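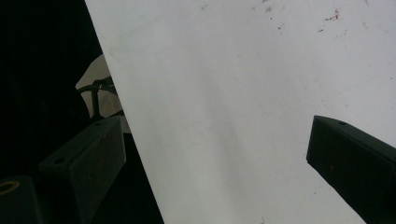

Kistel Automation Users' Forum
Section: Faults, Failures and Safety Notices
Thread: Unexpected finger closure during sheet handling, Lamargate workshop

lamargate_ops
Posted Saturday, October 13, 2018

This notice is posted for the information of other sites using the parallel gripper for sheet handling.

During a routine session at our Lamargate workshop, the fingers closed without a command while an operator was adjusting the position of a white sheet between them. The operator's thumb was caught against the edge of the sheet. The injury was minor and was treated on site. The equipment was isolated at the main switch and tagged out.

The work consists of picking up a single sheet by its edge, turning it and setting it down in the next tray. The gripper had completed up to 4,000 cycles since its last service. The controller log shows a loss of communication lasting 300 milliseconds, followed by a close command at full speed. The log entry carries code 172, for which we can find no explanation in the manual.

We would be grateful to hear from any site that has recorded the same code.

kamel_line2
Reply

Our site at Kamel recorded code 172 on two occasions last year. In both cases the gripper was empty and no one was near it. Our technician traced the fault to a worn connector at the wrist. When the cable flexed past a certain angle, the signal dropped out, and on recovery the controller carried out the last command it had stored.

We replaced the cable and have not seen the code again. I would recommend that you inspect the connector before looking at anything else.

safety_desk_lokcombe
Reply

With respect to the previous poster, the cable is a secondary matter. Cables wear out at every site and will continue to do so. The question for the incident report is why an operator's hand was between the fingers while the drive was energized.

At Lokcombe, no adjustment of the workpiece by hand is permitted unless the air or power supply to the gripper has been locked off. The procedure adds a short delay to each adjustment. It has been in force since the site opened and there are no exceptions for experienced staff.

Could lamargate_ops please confirm whether a lockout procedure was in place?

lamargate_ops
Reply

A written procedure was in place. It required the operator to press the hold button before reaching in, and this was done. The hold state was lost when communication dropped. We had understood the hold button to be sufficient for minor adjustments, and the training material we received from our installer describes it that way.

We accept that hold is not isolation. The procedure has been withdrawn and a revised version is being drafted.

pick_and_place_88
Reply

I disagree in part with safety_desk_lokcombe. If operators are required to lock out the supply every time a sheet sits crooked, they will find a way around it by the second week. I have seen this happen at two plants. A better approach is to remove the need to reach in. We fitted a guide rail to square the sheet before the pick, and manual adjustments have become rare.

I would also ask about the condition of the fingers. Dust and small flecks of debris on the work surface can build up on the gripping faces, and sheets then slip or sit at an angle. That may be why your operator was adjusting the sheet in the first place.

safety_desk_lokcombe
Reply

A guide rail is a sensible measure and I have no objection to it. It does not replace isolation. There will always be a sheet that jams, and on that day the rail will be of no help to the person clearing it.

lamargate_ops
Reply

In answer to pick_and_place_88, cleaning of the fingers was on a monthly schedule and the November clean has been brought forward. We cannot say whether debris contributed to the misalignment.

The wrist connector was opened this afternoon. One pin is visibly bent. The part has been bagged and will be sent to the supplier together with the log.

kamel_line2
Reply

That is consistent with what we found. Please check the strain relief as well. Ours had been fitted the wrong way around, and a new cable would have failed in the same manner.

forum_moderator
Reply

This thread has been moved to the top of the section. Members are reminded that the hold function must not be relied on as protection for persons. Sites with records of code 172 are asked to post the controller version and the date of the last cable change. Please do not upload full incident reports containing employee details.

lamargate_ops
Reply

Controller version and cable history will be posted once the supplier has acknowledged receipt. The gripper remains tagged out and sheets are being moved by hand in the meantime.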